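The Last Tray

The bottles had come up from Baston in the morning, and by four o'clock the narrator of the works radio had read the football results twice and started on the weather. I had been at Fairweather since June. My job was the yellow bottles.

They were to be laid on their sides with the labels facing up, so that the checker could see if the print had slipped. Jatura, the customer, had sent back 340 the month before for crooked labels, and since then every bottle had to be picked up, turned and put down again.

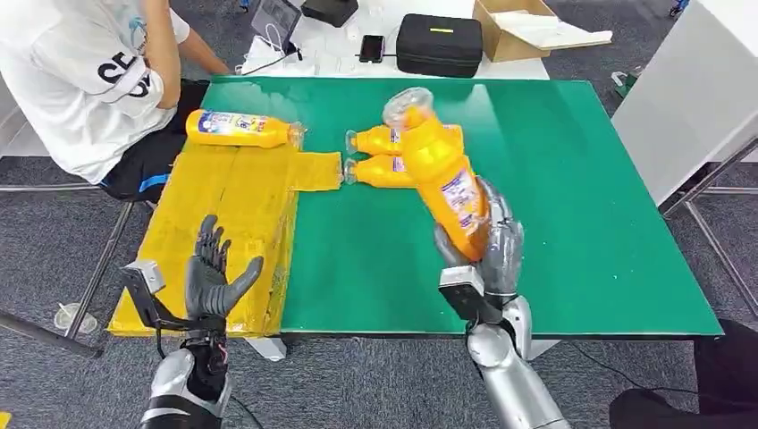 I had got used to the colour. For the first week I saw it when I shut my eyes. My sister said I should ask to be moved to the Clesis order, which was shampoo and came in white, but I had only just learned where everything went and I didn't want to start again.

At ten past four the foreman came over with a sheet of paper. He said the lorry would be early and could I stay until seven. I said I could. He looked at the sheet as if it might say something else, then folded it and went away.
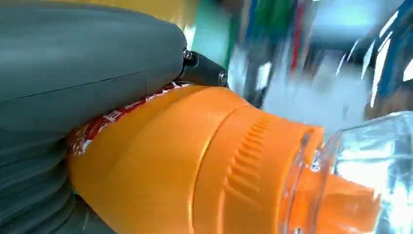 Evening

By six most of the lights in the corridor were off. The checker had stayed on as well. We had worked at the same table all summer and had talked mainly about buses. The 157 had been taken off our road and we both had to walk up to the church now.

I asked if there was any word about the winter. The checker took a while to answer, and I thought perhaps I hadn't been heard. There was yellow wrapping lying crumpled on the green, and I looked at that while I waited, and then at the dark-rimmed glasses across from me. "They're keeping one of us," the checker said. "I was told at dinner time." 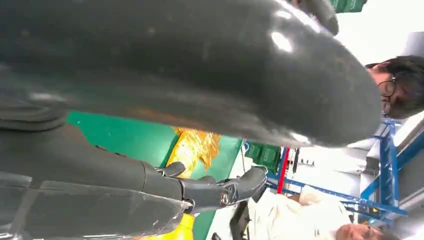 My mother had worked at Fairweather before me, in the old building, and she used to say you could tell bad news by who brought the tea. I hadn't had any tea. The checker's glasses had dark rims and were good ones, bought in the spring when we all thought the work would last. I asked which of us it was.

"You," the checker said.

I picked up the next bottle and turned it until the label faced up. The lorry came at twenty to seven, and we went down together to open the doors.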